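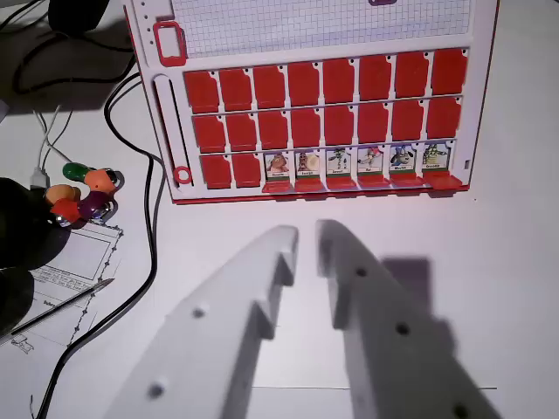
Sibusiso Buthelezi
Moderator, Paid Channels

Home | Forums | Paid Channels | Search

Frequency caps on messaging ads: per campaign or per user?

Running sponsored messages for Oosthuizen through Hineo. The cap is set to 3 per user, but the delivery log shows a group of over 600 users who received 4. The docs say the cap applies "per audience." I read that as per user within one audience, so overlapping audiences would each keep their own counter. Can anyone confirm?

snaedis_b wrote:
Same behavior on the Grelville account. Merge the audiences and exclude prior recipients at the ad set level.
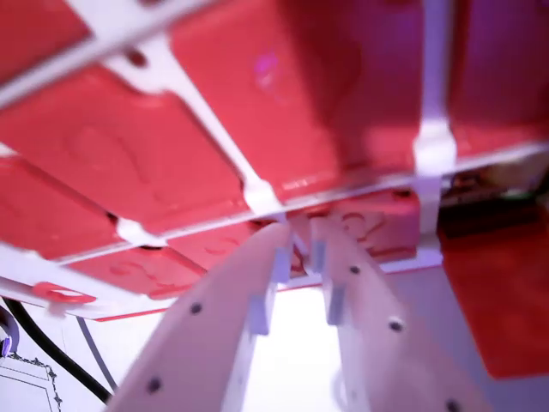
White fingers under the red molded part

kettle_row wrote:
I don't think overlap explains it. Retries get logged as sends. Filter on delivery status before you blame the counter.

Sibusiso Buthelezi wrote:
Filtered. Status is "delivered" on all of them. The audiences do share members -- I exported both lists and matched on hashed ID.

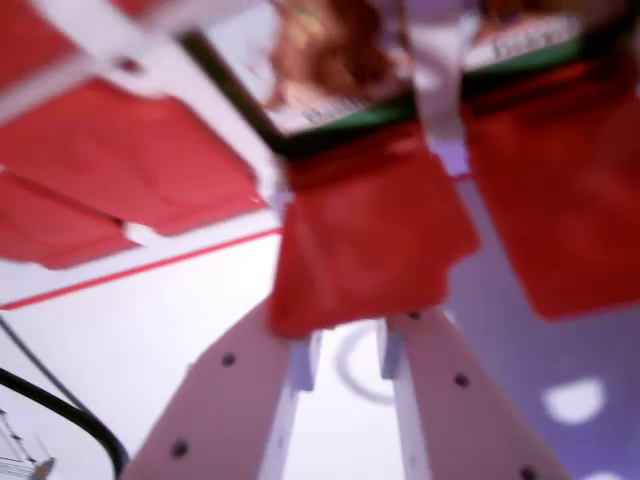

The fourth message always comes from the second audience, which fits separate counters. Nendetcombe's reporting tool dedupes by campaign and hides it completely.

kettle_row wrote:
Fits, but doesn't prove it. Run one audience of 2000 with no overlap and see if the cap holds.

snaedis_b wrote:
It held for us in that setup. Smaller list, though.

Sibusiso Buthelezi wrote:
Will set it up with the next flight and post the log.

Filed under: Messaging Ads, Delivery & Pacing
Last updated: October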